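Jerkex Hand-Held Gripper (setup and upkeep)

From the Cultport Workshop Encyclopedia, written and kept up by its users

The Jerkex is a white hand-held gripper with a camera in it, used for recording how people pick things up so a robot arm can learn the same moves. I've looked after the set at Charbonneau for a couple of years now, so most of this article is my own bench experience, with corrections from Florence Lavoie, who looks after the ones at Brillport and is far more patient with screws than I am.

Contents: Background, Setting up, Cleaning, Repairs, See also

Background
Our first unit came in August with a two-page leaflet and a spare set of rubber finger pads. We still have the leaflet (coffee-stained, sorry Florence). Each unit gets a number on a bit of tape, and the one I grumble about most is 463. It has had more new pads than all the others put together!

Setting up
Charge it fully, switch it on and leave it alone for 6 minutes. I used to skip the wait and then wonder why the first few recordings drifted. Next, open and close the fingers 25 times, slowly, all the way each time. If the trigger feels gritty, stop there and go to Cleaning.

Then comes the marker check. Stand a printed black-and-white marker somewhere it won't get knocked, walk the gripper past it at a normal pace and play the recording back. The marker should stay sharp and square-cornered near the middle of the view. It'll bend a bit toward the edges with such a wide lens – that's fine, the software expects it.

Cleaning
A dry cloth for the body, a soft brush for the grilles, and that's nearly all of it. Please don't blow compressed air straight into the grilles. I did it once and spent a Wednesday picking fluff out of the housing with tweezers.
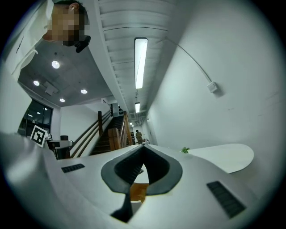
The pads want a damp cloth and time to dry before you close them up again. We change ours every 300 recordings, though Florence goes by feel and swaps them once they start to look shiny.

Repairs
Most faults are a tired pad or a loose trigger spring. The spring is a fiddly job: take the lower cover off over a tray, lift the old one out with bent-nose pliers and hook the new one at the back end first. Don't overtighten the cover screws, they go into plastic and the threads strip easily. Run the marker check again after any repair – even if you only had the cover off for a minute.

See also
Finger pads, Marker printing, Charging shelf (Brillport)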